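Home | Issues | Articles | Authors | Search

12 shares | 3 comments

4. Experimental procedure

4.1 Placement protocol

The experiments reported in this section were carried out at the Prendholm laboratory and follow the protocol first set out by Costigan and Merrick in the Trutham report. The purpose was to establish whether a policy trained on demonstrations from a small number of starting positions would carry over to positions it had not met in training. Earlier work under the Clestine programme had suggested that it would, but the starting positions in that work were chosen by eye, and the distance between a training position and a test position could not be stated with any confidence.

The present protocol removes that difficulty by fixing the starting positions to a grid. The work surface is divided into rectangular cells by strips of tape, and each trial sheet names the cell in which an object is to be set down. The operator places the object within the named cell and is free to choose its orientation. No attempt was made to centre objects to a finer measure, as the aim was to reproduce the kind of variation found when a person lays things out by hand.

A total of 488 demonstrations were recorded by two operators, Jolene Costigan and Aroha Merrick. Of these, 40 were set aside before training and used only to select the stopping point. The remainder were passed to the Siregar training code without further filtering. Demonstrations in which an object was dropped and picked up again were kept — an earlier trial had shown that removing them left the policy unable to recover from a poor first grasp.

Figure 3 gives the layout used for the fruit and plate task. The arm is fixed to a mounting plate at one side of the papered surface and carries a two-finger gripper. The basket of fruit stands in the far part of the surface, with the plate set inside a single cell.

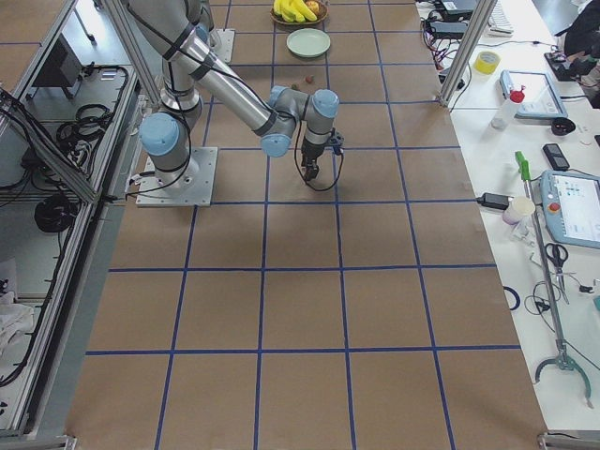

Figure 3. Work surface with taped grid, arm and task objects, seen from the fixed overhead camera.

Why was a grid used when positions could have been drawn at random across the whole surface?

Random positions would have required each object to be measured after placement, and the measuring error at the far side of the surface was larger than the effect under study. A named cell can be checked at a glance and repeated by a different operator in a later session.

4.2 Test conditions

Each trained policy was tested under two conditions. In the first, objects were placed only in cells that had appeared in the training set. In the second, they were placed only in cells that had been held back. The policy was given 30 trials under each condition, and the order of trials was shuffled so that neither condition was tested wholly in the morning or wholly in the afternoon. This step was taken after an early session in November, when changing daylight was found to affect the colour balance of the camera.

A trial was counted as a success when the object rested on the plate and the gripper had opened and withdrawn. Trials stopped by the operator for reasons of safety were counted as failures. The policy was allowed one further attempt at a grasp within the same trial, but the operator did not touch the object once the trial had begun.

4.3 Observations

The policy completed all but 5 of its trials in the familiar cells. In the held-back cells its failures were more frequent and of a different kind. Failures in familiar cells were mostly late ones, in which the object was lifted and then released too soon. In held-back cells the gripper tended to close short of the object, on the side nearer to the closest training cell. The same pull towards known positions was noted in the Trutham report, although the arm and the training method were not the same.

Held-back cells with training cells on every side gave far less trouble than those at the outer edge of the grid. It would therefore be unwise to treat the held-back cells as one group, and the results in Section 5 are given separately for inner and outer cells.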